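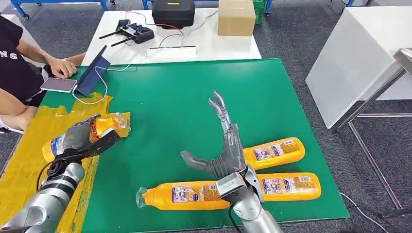
Bench 3, bottle handling: gripper on the left arm, multi-fingered hand on the right.

Priddale bottle set - README

What this is

Recordings and cost notes from the two-arm bench at Priddale, kept together so that whoever plans the next bench can see what the work looks like and what it took to pay for it. The set holds 2,457 episodes of bottle handling. Maintained by Fatemeh Daneshvar. Purchasing questions go to Shahab Parsa.

Last updated: July 31, 2025

Contents

episodes/ - one folder per episode, with video and joint readings
budget/ - the equipment sheet, quotes and delivery notes
plan/ - the draft request for the second bench

Hardware

The left arm carries a Clamix gripper and the right arm an Ansari hand. We bought one of each on purpose, to compare them on the same bottles before ordering more. Both arms came from Preltport on one order. The orange bottles share one shape and label design, so results should not be read across to other packaging.

Budget notes

The hand took 11 weeks to arrive and the gripper came well before it. Episodes up to number 598 were therefore recorded with the left arm only. Anyone working out a start date should go by the slowest item on the order.

Small items were left out of the first request and had to be claimed separately in March: the green work mat, power strips, spare cables and a hard case. They now have their own line in the sheet. Please keep it there.

Staff time is not in the sheet. An operator stays at the table for every session, and that needs to be costed by whoever puts in the request.

Plan for the second bench

The draft asks for two grippers and no hand. A second hand would be a separate request once the comparison is finished. Shahab has asked for a fresh quote on the arms, as the old one has lapsed.

Known gaps

- Repair costs are recorded only for the gripper.
- Delivery charges are missing from the first order.
- Bottle weights were not logged.

Use

Internal use only. The quotes in budget/ must not be passed to other suppliers.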